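Shared Driveways in Townhouse Developments: Paving, Shade and Parking
Project report, Housing and Streets module
September 2026

1. Background

Our group looked at how the ground between townhouses is used when it has to serve as road, footpath and parking access at the same time. We chose the Zestton development on the Kustotley side of town. It has two facing blocks of townhouses with a paved lane between them and covered parking at ground level. For comparison we also walked the lanes at Ibarra Court, which are asphalt with open parking bays.

The questions we started with were simple. How does the paving hold up, how much shade does the lane get, and do carports under the homes work better than bays outside?

2. Method

We visited Zestton on 12 days and Ibarra Court on 9. On each visit we walked the full lane, noted where the sun and shadow fell, and wrote down any blocks that were cracked, sunken or stained. We also left a short survey in the mailboxes. It asked residents about noise, parking and walking on the lane after dark.

3. Paving

The lane at Zestton is laid with interlocking concrete blocks in a herringbone pattern. Our course text recommends this pattern where cars turn, as the blocks lock against each other in more than one direction. We found very few problems. The worst spot was near the entrance, where five blocks had dropped enough to hold water. At Ibarra Court the asphalt had long cracks along both edges and two patched areas.

Pale blocks also stay easier to see at dusk. Several residents brought this up in the survey without being asked.

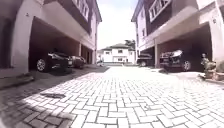 Figure 1. The lane at Zestton, with carports on both sides.

4. Shade

Both blocks are several storeys high, so part of the lane can be in shadow while the rest is in full sun. Figure 1 shows a diagonal line between the two. Drivers coming out of a carport may have to look from a dark space into bright paving, and three people in the survey called this a nuisance. We did not measure light levels – the meter we had reserved was out for repair – so this section rests on our notes and the survey.

5. Carports

The carports take up ground floor space that could have been a room. In return, cars stay under cover and the lane is left open for access. The columns are thick, and two residents said they had scraped a door. At Ibarra Court the complaints were about hail and leaves.

6. Next steps

We plan to repeat the walks in October with a working light meter. We would also like to add Brokell, where the lane is gravel, if the management company answers our letter.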